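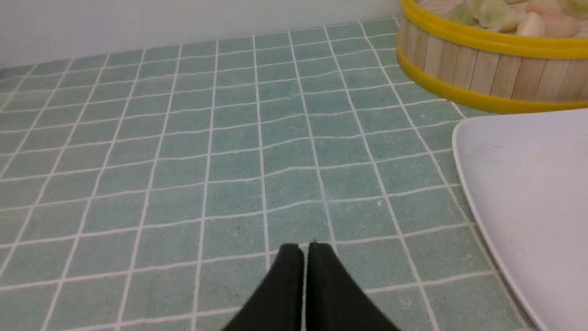

一、周一晚上,先记账

又拖了三天没写日记,今天补上。本来想从周六写起,结果一翻手机备忘录,满屏都是数字,那就先把账记了吧,不然月底又要对不上。

房租涨了64,房东说得特别客气,还问我小番茄种得怎么样,我一句反驳都没说出口。电费还没来。Dramari 那边的稿费到了,3000整,比合同上写的日子晚了两个星期,不过到了就好!当场就把欠牙医的438还掉,然后给妈妈转了1000,她又退回来,我又转过去,来回两次,最后她收了,发来一个玫瑰花的表情。

剩下的钱我想留着年底搬家用。对,还是想搬。Purstead 这边住了快四年,喜欢是喜欢(河边那条路,春天傍晚走一走真的什么烦恼都没了),可是楼上那家的小孩开始学大提琴了。我不讨厌大提琴,我讨厌的是同一个乐句从五点拉到六点半,永远停在同一个音上,害得我洗碗的时候自己在心里替他把后面补完。

二、合唱团的事

周六排练,Elmarie Le Roux 宣布一月份的音乐会要换曲目,原来那套弥撒不唱了,改唱一组民歌,南非的、爱尔兰的都有,还有一首中文的。全场一起扭头看我。我就知道!于是我莫名其妙成了发音老师,站到前面教二十几个人念“茉莉花”。男低音那一排怎么都念不出“茉”,一个个像在打哈欠,我自己先笑场了,后来大家都笑,Elmarie 敲了半天谱架才把人叫回来。

她其实挺严的,可是我喜欢她严。上次我们在 Trillamano 唱完,自我感觉好得不得了,她只说了一句“中间那段你们在赶火车”,回家一听录音,还真是在赶火车。

这回女中音的声部特别低,最后四小节我几乎只剩气声。Elmarie 让我别硬压,喉咙放松,想着声音往后脑勺走。我想了一整个周末,坐公交车也在想,旁边的大叔大概以为我脖子落枕了。

哦对,还得记一笔:排练厅的暖气又坏了,下周去要穿那件厚毛衣,带保温杯。谱子第七页少印了一行,要找人补。
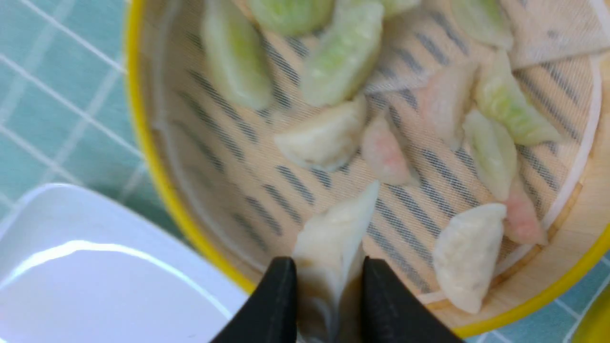

三、吃的,和别的

说到吃的我就有精神了。蒸饺是真好看,浅绿的、浅粉的、白的挤在一个笼屉里,我盯着看了好一会儿,想起外婆过年只包白皮的,她说带颜色的是“花架子”。可她要是看见粉色的,嘴上嫌弃,筷子肯定第一个伸过去。晚上给妈妈打电话讲这个,她说外婆年轻时候其实用菠菜汁和过面,全家嫌青,她赌气就再也没做过。我活了三十多年第一次听说!这种事怎么不早点讲呢。

问她还有什么没告诉我的,她说让她想想,然后就开始讲邻居家的猫了。

Okeke 那家旧书店周日半价,我进去之前发誓只买一本,出来的时候拎了四本。一本讲灯塔的,一本食谱(缺封底),两本侦探小说。侦探小说第一本读到三分之一我就猜到凶手是那个园丁,刚才偷看了结尾,是他姐姐。气死我了,不过写得真好,还是要老老实实读完。

阳台的小番茄终于红了一颗,太小了,舍不得摘。再等两天吧。

明天要做的:给牙医打电话改时间,把灰毛衣从箱子里翻出来,问问看房的中介河对面那套还在不在。楼上这会儿总算安静了,十一点差五分,我去睡了,灯塔那本放枕头边上,估计看不了两页。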